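# Shared Laundry Use in Student Housing: A Study of Two Residence Halls

Submitted by Efa Ellis and Branwen Pugh
13th October 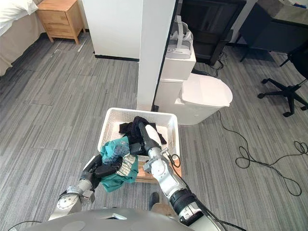 ## 1. Background

Laundry is one of the few household tasks that students in residence halls must carry out in a shared space and on shared equipment. Complaints about the laundry rooms at Kerkside Hall and Brandent Hall have appeared in the residents' survey for several years, most often under the headings of waiting time and cost. The housing office has usually answered such complaints by proposing more machines. The present study examined whether the existing machines are used evenly through the week, and what residents do when they find none free.

The two halls were chosen for their similar size and different layouts. Kerkside houses 256 residents and has a single laundry room in the basement. Brandent houses 220 residents and has a small laundry room on every second floor. Both halls use the same card payment system and charge the same price per load.

## 2. Method

A printed questionnaire was placed in the mailboxes of all residents in January. It asked how often the resident did laundry, on which days and at what times, how clothes were sorted and dried, and what the resident did when all washers were in use. A total of 200 completed questionnaires were returned. Four were missing the name of the hall and were left out of the comparison in Section 3.2, but they were kept for all other questions.

The housing office also supplied the payment records for one month, with card numbers removed. Records from the third-floor room at Brandent were incomplete owing to a reader fault and covered only the last two weeks.

Interviews were held with nine residents who had agreed to be contacted. Each lasted between 15 and 30 minutes. Notes were taken by one author and checked by the other on the same day.

## 3. Findings

### 3.1 Time of use

Use was heavily concentrated on Sunday afternoons and evenings. Weekday mornings were the quietest period in both halls, and several machines recorded no payments at all before noon on most weekdays. Residents with morning classes reported that they could not make use of this period. Others said that they had never considered it.

### 3.2 Differences between the halls

Residents of Kerkside reported longer waits but fewer wasted trips. With every machine in one room, a resident could see at once whether a washer was free. At Brandent, residents often walked to two or three floors before finding one, and some gave up and returned later. One interviewee kept a handwritten list of which rooms were quiet on which evenings and had shared it with the rest of her corridor.

### 3.3 Unattended loads

Finished loads left in machines were the most common source of friction. Residents were divided on whether it was acceptable to remove another person's clothes. Most of those interviewed considered it acceptable after a short wait, provided that the clothes were placed somewhere clean. Neither hall has a posted rule on the matter, and the folding table at Kerkside is too small to hold more than two loads.

### 3.4 Sorting and drying

Few residents sorted by color. The usual reason given was the price of running a second load. Many dried part of their laundry in their rooms on chairs or radiators, although the housing agreement discourages this. Two residents had bought folding racks from Zulthorpe, the hardware store next to campus.

## 4. Recommendations

The authors recommend that the housing office test a lower weekday morning price for one semester before purchasing further machines. A display showing free washers should be installed in the lobby at Brandent. A short rule on unattended loads, with a stated waiting time, should be posted in every laundry room, and shelving should be added at Kerkside.

## 5. Limitations

The questionnaire was distributed at the start of a semester, when habits may not have settled. Students living off campus were outside the scope of the study. The incomplete records from Brandent mean that the figures for that hall should be read with care until the office can supply a full month.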